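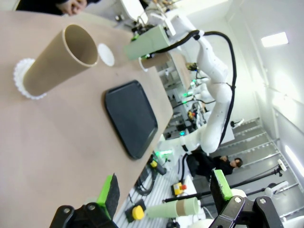

# Chapter 4: Setting Out

Every table is laid twice. The first time happens in someone's head, where all the items fit and the doily is centered. The second time happens on the table itself, with a tray that has corners and a tube that wants to be somewhere else. This chapter is concerned with the second time.

The beige tabletop that opens the chapter holds very little: a black tray with a raised rim, a cardboard tube standing on a scalloped paper doily, and a small white disc lying flat just past the tube. Students tend to look at a table like this and feel they could manage it before breakfast. They are welcome to try. In the Bratis exercises at the end of the chapter, the same few kinds of object will come back to embarrass them.

Three questions will occupy us:

- How much bare surface does an object need before it looks placed, and when does it start to look left behind?
- What does a base such as a doily or a coaster do for the thing on top of it, apart from making it harder to move?
- When should a tray stay empty?

The last question causes the most trouble. An empty tray invites filling, and beginners fill it. Section 4.2 takes the opposite side and follows the Vindik layout, in which the tray goes down first and everything else must find its place around it.

## Before you begin

You will need a clear table, one flat tray, a tube or other tall container, and a paper doily. Fancy paper is allowed – it will be marked the same as plain.

Readers who skipped Chapter 3 should go back for the part on tall objects. A tube open at the top has a low opinion of elbows, and the rule for standing it well away from your working arm is used here without further comment.

**Key terms:** base, clearance, rim, resting place, working side

## 4.1 The working side

Choose the side of the table you will stand on, and stay there until the layout is finished.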